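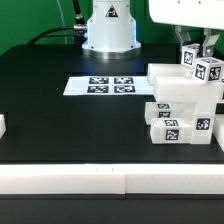 Einführung in die Lautlehre und Sprachgeschichte
Skript zur Sitzung 3: Die Zweite Lautverschiebung

Letztes Mal sind wir bei der Ersten Lautverschiebung stehen geblieben, also beim Übergang vom Indogermanischen zum Germanischen. Heute kommt der Teil, auf den ich mich jedes Semester freue: der Wandel, durch den sich das Hochdeutsche von allen anderen germanischen Sprachen absetzt. Wer Englisch oder Niederländisch kann, hat das Vergleichsmaterial schon im Kopf!

1. Was verschoben wird

Betroffen sind vor allem die stimmlosen Verschlusslaute p, t und k. Was aus ihnen wird, hängt von der Stellung im Wort ab.

Nach Vokal werden sie zu Reibelauten:
p > ff/f: engl. open, sleep – dt. offen, schlafen
t > ss/s: engl. water, eat – dt. Wasser, essen
k > ch: engl. make, book – dt. machen, Buch

Im Anlaut, nach Konsonant und in der Verdopplung werden sie zu Affrikaten:
p > pf: engl. pound, apple – dt. Pfund, Apfel
t > z/tz: engl. ten, heart – dt. zehn, Herz
k > kch: nur im äußersten Süden, schweizerdeutsch Chind (dort inzwischen meist als reiner Reibelaut gesprochen)

Bitte laut lesen, mehrmals. Man spürt im Mund sehr schön, wie der Verschluss bei t > z nicht mehr sauber aufspringt und ein Reibegeräusch nachkommt. Das p in Pfund macht es genauso, nur weiter vorn.

Dazu kommt d > t: engl. day, deep – dt. Tag, tief. Das th in thing, three (dt. Ding, drei) gehört streng genommen nicht mehr hierher, es ist ein jüngerer Vorgang und hat auch das Niederländische erfasst: ding, drie.

2. Ausnahmen

Nicht verschoben wird in den Verbindungen sp, st, sk sowie ht und ft: engl. stone – dt. Stein, engl. night – dt. Nacht. Auch tr bleibt stehen, deshalb treu und nicht „zreu“. Dass aus sk später sch wurde (Schiff, Schuh), ist wieder eine eigene Geschichte, die heben wir uns für die Sitzung zum Mittelhochdeutschen auf.

3. Lehnwörter als Uhr

Jetzt wird es richtig spannend. Lateinische Wörter, die früh genug ins Germanische kamen, haben den Wandel mitgemacht: strata > Straße, piper > Pfeffer, tegula > Ziegel, planta > Pflanze. Später entlehnte haben ihn verpasst, etwa tabula > Tafel. Manche lateinischen Wörter stecken sogar doppelt im Deutschen, einmal alt und einmal jung: palatium lebt in Pfalz und in Palast weiter. Sammeln Sie solche Paare, es macht süchtig.

4. Die Karte

Von Süden nach Norden nimmt die Verschiebung ab. Das Oberdeutsche hat am meisten mitgenommen, das Mitteldeutsche einen Teil, das Niederdeutsche nichts. Die Grenze zwischen maken und machen nennt man Benrather Linie. Im Westen laufen die Linien auseinander und bilden den Rheinischen Fächer: Da sagt man in einem Ort dat und was anderswo längst verschoben ist, und doch heißt es ebendort machen und nicht maken. Sauber „durchgeführte“ Lautgesetze sehen auf einer Dialektkarte eben ziemlich zerfranst aus, und das ist das Schöne daran.

5. Übung bis zum 20. November

a) Suchen Sie zu folgenden englischen Wörtern das deutsche Gegenstück und benennen Sie die Verschiebung: pepper, tongue, foot, ship, plough, cook, hate, tide. Vorsicht bei tide, die Bedeutung ist verrutscht!

b) Warum heißt es im Deutschen Pfanne, aber Park? Zwei Sätze genügen.

c) Freiwillig: Hören Sie sich zu Hause um. Wer Verwandte mit Platt oder Alemannisch hat, lässt sich Apfel, Zeit und ich vorsprechen und schreibt auf, was er hört, ruhig in selbst gebastelter Lautschrift.

Abgabe auf Papier oder über die Kursseite, Kennung 3322.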